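Home News Methods Interviews Archive Contact
Last updated: July
Reading time: 7 minutes

Letting the hand drift: an interview with Jericho Cabanatuan

Jericho Cabanatuan has spent most of the past year looking at spoons. The project is called Stutis, it is run out of the Bellasmont lab, and its subject is a narrow one: what happens to a robot policy when the people giving the demonstrations are told to make small mistakes on purpose.

The idea came from a bad week. Cabanatuan had trained a policy on clean demonstrations of picking a spoon out of a bowl and laying it on the table. The demonstrators were good at the task and the recordings looked tidy. On the robot, the policy did well until something was slightly off, and then it did very badly.

"It would come down a finger's width to the left, close on air, and lift," Cabanatuan says. "Then it would carry the air over to the table and put it down. It had never seen a miss, so it had no idea what a miss looked like."

The problem is an old one in imitation learning. A policy that copies an expert sees only the states the expert visits. Once it makes an error, it lands somewhere the expert never was, and each step after that tends to take it further away. There are known remedies. One is to let the policy run and have a person label what it should have done. Another is to add noise to the expert's commands while recording. Cabanatuan tried both and found the first too slow for a small lab and the second unpleasant for the people holding the controls.

"With injected noise the arm twitches under you. People hated it. They gripped harder, they slowed down, and you could see it in the data. You're no longer recording how a person does the task, you're recording how a person fights a machine."

The method in Stutis is simpler. A demonstrator is given a card before each recording. Most cards are blank. The rest name a phase of the task, such as approach or grasp, and a direction. When the demonstrator reaches that phase they drift off in that direction, stop, and recover in whatever way seems natural. Afterward the drift itself is cut out of the training data and only the recovery is kept.

"That cut matters," Cabanatuan says. "If you leave the drift in, you teach the robot to make the mistake. We did leave it in at first. The first policy was very good at missing."

The data set has 1266 recordings. Of these, 898 come from blank cards and the rest contain a drift. All were collected on the same bench, with the same arm, using a small camera at the wrist as the only source of images. Cabanatuan chose the wrist view because it makes the trouble visible early. When the hand is off by a little, the whole picture shifts.

It also makes some things harder. The gripper takes up part of every image, and in the last part of an approach it hides the very thing it is reaching for. The policy has to decide where the spoon is from whatever is left showing, usually a piece of the handle.

"People look at the wrist images and say, well, the spoon is right there," Cabanatuan says. "Some of the spoon is there. The end that's down in the bowl is often behind the finger. So the network learns to trust the handle, and it learns to trust the rim, and when those two disagree it has to pick one." 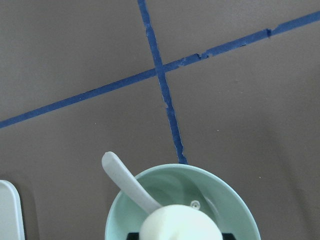
Tape on the work surface was a mistake to begin with, in the view of Cabrera, who reviewed an early draft of the report and argued that any fixed mark gives a policy something to memorize. If the bowl is usually found near the end of a strip, Cabrera wrote, the network may go to the strip and never look at the bowl.

Cabanatuan took the objection seriously enough to spend two weeks on it. The blue tape had gone down as a guide for the demonstrators, and by then it was in every recording. Taking it up would have meant starting over. So the team ran a separate test in which the bowl was moved well away from its usual places while the tape stayed where it was.

"Cabrera was partly right," Cabanatuan says. "The policy trained on clean data did go toward the tape crossing when we moved the bowl far enough. It wasn't every time, but it was enough that I wouldn't argue. The policy with the recoveries went there too, sometimes, and then it came back. So it had the same bad habit and a way out of it."

That result is now in the report, in a section of its own. Cabanatuan would have preferred to fix the cause and says so there. The next round of recordings will be made on a surface with no marks, and the starting positions will be shown on a screen beside the bench.

The main comparison used 300 trials for each policy. Both were trained on the same number of seconds of data, so that the recovery policy would not win simply by having more to learn from. Getting this right took longer than expected. Recoveries are short, and once the drifts are cut out, a recording with a card in it can be a good deal shorter than one without. The team ended up trimming the clean set at random to match.

Cabanatuan is careful about what the comparison shows. The two policies were close when the bowl was in a familiar place and nothing disturbed it. The gap opened when the bowl was nudged during the approach, or when the spoon lay at an angle that was rare in the training set. In those trials the clean policy often repeated the same failed grasp. The recovery policy was more likely to lift, shift over and try again.

"Its first attempt isn't better. I want to be clear about that, because people hear the result and assume we made it more accurate. The first attempt may be a little worse. What it has is a second attempt."

How worse? Cabanatuan does not want to put a number on it. The difference on first attempts was small enough that a different random seed could turn it around, and the lab had the time to train only a few seeds of each.

There were failures the method did nothing for. When the handle slid down along the rim during a grasp, neither policy dealt with it well. The demonstrators had never been asked to let the spoon slip, since the cards covered only the motion of the hand. A second set of cards, covering things that happen to the object, has been written and tried out on one Saturday session. Cabanatuan found that these were much harder for people to act out.

"You can tell someone to drift left. It's hard to tell someone to have the spoon slide. They either can't make it happen or they throw it."

The choice of objects has drawn questions as well. A plastic spoon in a light green bowl is a mild test by the standards of the field, and some visitors to the lab have asked why the team did not use metal cutlery or a crowded sink. Cabanatuan's answer is that a hard task would have buried the effect. With a simple one, a failed trial can usually be traced to a single cause, and the two policies can be compared on that cause alone.

A partner group at Trustard is now repeating the work with a different arm and a drawer task. They have asked for 100 of the original recordings to check their own cutting procedure against. Deciding where a drift ends and a recovery begins is still done by hand at Bellasmont, by a person watching the video and pressing a key. Two people marking the same recording do not always agree. Cabanatuan had hoped to find the turning point automatically from the arm's speed, but many demonstrators do not stop cleanly before they correct themselves. They curve back.

"I asked them to stop. It's on the card, it says stop. But if you've used your hands your whole life, you're already fixing it before you've finished getting it wrong."

For now the curved ones are marked by a second person, and where the two marks are far apart the later one is used. The cost is a little lost recovery at the start of each clip. Cabanatuan thinks that is the safer side to be wrong on, and plans to test the earlier mark as soon as the bench is free.

The bench is in use through the end of July.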